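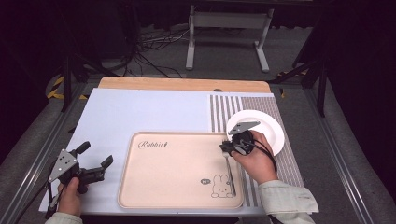

2 July 2018

Right, quick one before work. Finally got the new Dramevard record and I've had it on for most of the weekend, so here are some thoughts while they're still in my head.

Short version: good. Not the classic people on the forum are shouting about, but good.

It's called Cevel, no idea why, there's nothing in the booklet about it. Nine songs, 37 minutes, which is about right for a doom band with this much going on. The last one dragged on for over an hour and I only ever played the first half.

Biggest change is Shalini Lodhi on vocals. She was in Garg before, who I saw in Pindonport in February supporting somebody I've forgotten. Seventy people in a room for 200, freezing, and she sounded massive. Same here. Low, slow, a bit of gravel, then on track four she goes right up for the chorus and the whole song opens out. Played that one five times in a row.

Guitars are still Gaurav Srivastava and still very much him. Huge fuzzy chords, left to ring till you think he's gone home. Fewer solos this time. I missed them a bit. The one on the closer is lovely though - half of it is just feedback and one bent note.

Drums. Hmm. Jitendra Rana is a great drummer live but the snare on this is so dry, like somebody tapping a shoebox. You get used to it by the third song. Toms sound brilliant so I dont know what happened there.

Weak bits: track six is an interlude, wind noises, a bell, four minutes. Skip. And track seven is basically the opener again with a different riff in the middle.

Best bits: track four (see above), the title track, and the bass all the way through. You can really hear it for once, very fat and a bit distorted.

Vinyl is a run of 2,100 and the shop had two left when I was in. Mine has a slight warp but plays fine. Sleeve is thin, lyrics are printed dark grey on black so good luck reading them.

Pankaj Dixit asked in the comments last time if they're better than the early demos. No! But closer then they've been in years.

Might do the Garg tape next, if I can find the thing. Ok, bus.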